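4 min read

I spent most of last night watching a city council meeting on my laptop, and I would do it again tomorrow. Stullau passed the tenant notice ordinance! The vote was 5 to 3, a little after eleven, and I yelled loud enough to wake the dog.

If you haven't been following along, the ordinance says a landlord has to give 57 days' written notice before raising the rent or ending a month-to-month lease. The old rule was thirty. That may sound like a small change, but anyone who has tried to find a two-bedroom in the Escobedo neighborhood in December knows what those extra weeks are worth. The council also got 361 written comments (I read far more of them than I should have, with snacks), and so many came from people who had never written to their city before. I loved that part.

The debate itself was better than I expected. One member wanted an exemption for anyone renting out a room in their own home, and after a lot of back and forth it went in. I was against it at first and now I think it's fair. Another amendment, to push the start date back a full year, went down quickly, and the room clapped until they were told to stop.

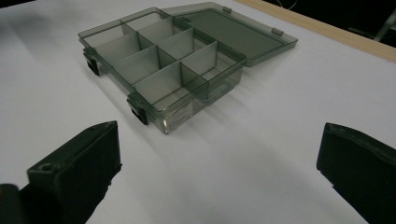
An open organizer box with divided compartments.

So what happens next? The ordinance goes to a second reading next month, and it can still change. The property owners' group over in Brestomar fought a similar rule there and got it watered down between the first and second votes, so please don't assume we're done. The state is the other worry. There's a bill sitting in a committee that would stop cities from setting their own notice periods at all, and if it moves, our rule goes away with it.

If you want to help, written comments reopen on the city site at 9 a.m. on the first of the month, and they can be short. Mine was 169 words and I was proud of every one of them. You can also speak in person at the Mirach Street annex, where sign-up closes half an hour before the meeting starts. Get there early, parking is terrible.

I'll be posting the amended text as soon as the clerk puts it up, with my notes in the margins. I already have opinions about section two!

We use cookies to keep this blog running. By reading on you accept them.

Contact | Copyright, all rights reserved | Back to top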